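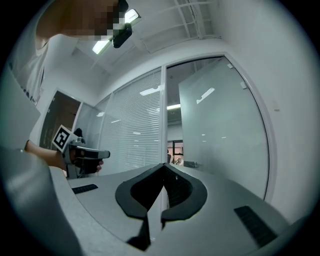 Modero handset plant: notes from the open day

Modero opened its handset assembly plant to visitors in December, ahead of the launch of the Gradik, a mid-range phone with a removable battery. Registration began at 8:30 a.m. Visitors were split into groups, and ours was led by Rostyslav Kobzar, who runs final assembly. Phones and smartwatches had to be left in lockers at the gate.

Board line

The main boards arrive bare from Hrynyshyn and are populated on site. Each panel carries five boards, passes through solder paste printing, placement and reflow, and is then inspected optically before it is cut apart. Kobzar said the line makes 1082 boards per shift when there is no changeover. We saw it during a changeover, so the placement heads were stopped and the feeder carts were out on the floor for reloading.

Shielding cans are fitted in a separate pass. The radio section has two, the power section one. The earlier prototype used a single can over everything, which made rework on the charging circuit slow.

Final assembly

Display, mid-frame and battery tray come together at manual stations. The display is held with adhesive and clamped for a fixed time; the back cover uses clips only. A coin slot at the lower left corner opens it. I tried this on a bench sample and the cover came off without tools, although the clip nearest the SIM tray was stiff. The battery lifts out by a fabric tab.

Software is loaded after the cover goes on, through the USB-C port. The image is supplied by Imance, and flashing takes roughly 3 minutes per unit. A second check reads back the serial number, the radio calibration data and the lock state of the bootloader.

Test area

Rostyslav Vakulenko took over for the test area. Every phone goes through a radio check in a shielded box, then camera focus, speaker and touch panel. Drop and hinge rigs are used on samples only. The touch test draws a grid across the full panel and fails the unit on any missed cell. Failed units go back with a printed code.

Questions about the charging speed were not answered. Vakulenko did confirm that the spare battery will be sold separately at launch, and that the regional versions differ in radio bands and charger plug – the board layout is the same. The retail price is set at 89 for the battery and dock bundle, in euros, with the handset price to follow.

The tour ended at 12:15 p.m. in the canteen, where two finished units were on a table for handling. Both ran a locked demo build, so no benchmarks could be installed. Parking is at the north gate; the south gate is for deliveries.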